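The basket on the desk

Clearing a work table sounds like a ten-minute job. I gave it a whole Tuesday and went to bed with the stapler still homeless.

I should say at the start that I'm not a tidy person. I'm a person who owns a great many things designed to make me tidy (drawer dividers, a label maker, a thing with pockets that was supposed to hang behind the door and never did), and I'd reached the stage where the storage needed storing. So when I was asked to write about desks for this issue, I thought, right, I'll do mine and get paid for it.

The first person I rang was Jui-lin Fu, who fits out small studios and back bedrooms for people who work in them. She made me send her a list of every single object on my table before she'd talk to me. It took most of a morning and came to 57 items, and that was with all the pens counted as one. There were three rulers. There was a tin of travel sweets I'd bought for a ferry crossing. There was a plug for a bath we no longer have!

"Now tell me which ones you touched yesterday," she said, and I went rather quiet.

Her rule, if you can call it that, is that a table should be bare when you sit down and you should have to fetch things to it. I told her this sounded exhausting. She said that was what the basket was for. You keep one open basket, you put the day's things in it, you carry it to the table in the morning and you carry it off again at night. If it won't fit in the basket it isn't today's work.

I love a rule that involves shopping, so off I went.
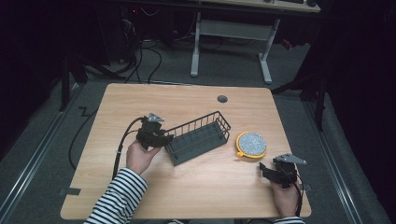
Photo: Romura

I wanted wire for mine, and I'd urge you towards it too. My mother had a wicker one for her sewing and we were forever picking bits of it out of the carpet. With wire you can see straight through to whatever's lurking at the bottom, and a dark grey one on pale wood looks very smart indeed, especially set down at a bit of an angle as though you've only just come in with it. Do check the base, though. Thin bars up the sides are fine but the bottom needs to be closer set or solid with slots in it, or you'll lose every pencil you own on the stairs. I tried one from Wurnard that had lovely handles and a base you could have posted a satsuma through, and back it went.

The basket I kept is a Tiltberg. It was £18, it's rectangular, and it has no lid, which Jui-lin is very firm about. A lid means you can put a cup on it, and once there's a cup on it you'll never open it again.

Then there's the mat question. I have always been a coaster sceptic, mostly out of laziness, and my old table had the rings to prove it. But a small round mat earns its place on a wooden top, and it's a cheap way of getting some colour in. Yellow is cheerful without shouting. I found one with a yellow edge in a box of odds and ends at a school fair and I've become stupidly fond of it. My husband has been told it's not for the cat's dish.

As for the table itself, I went to see Aarne Hyvönen, who has been making and mending them for longer than I've been failing to keep one clear. His workshop smells wonderful and he gave me coffee so strong I could hear my own hair. He's a great believer in rounded corners. Square ones look sharp in a catalogue, he says, and then you walk past them every day for years with your hip. He also likes a pale top, oak or something in that line, as it bounces what light there is around the room. My spare room faces north and in November it's practically a cave by three o'clock, so I was listening hard.

We disagreed about holes. I think a cable hole at the back of a desk is one of the great comforts of modern life, a neat little round thing that swallows the lamp flex and asks nothing in return. Aarne can't bear them. He'll cut one if a customer insists, but he makes them say it twice. His own lamp lead goes over the back edge and is held with a clip, and I must admit it looked very tidy. Then again, he only has the one lamp. I have a lamp, a laptop, a phone, a printer that sulks and a radio, and if I could have two holes I would.

The most expensive table I looked at was by Timmermans, at £504, and I went back to stroke it more often than was dignified. Lovely grain, legs set well in so you don't kick them. I didn't buy it. I sanded my old one over a weekend, rings and all, gave it two coats of oil and made everybody eat tea off their laps until it was dry.

So that's where I've got to. The basket goes up with me after breakfast with the notebook, the good pen, the glasses and whatever I'm meant to be reading, and most evenings it comes down again. Jui-lin rang last week to see how I was getting on and asked what was on the table at that very moment. Basket, mat, mug, I told her, and then, as she'd have got it out of me anyway, the travel sweets.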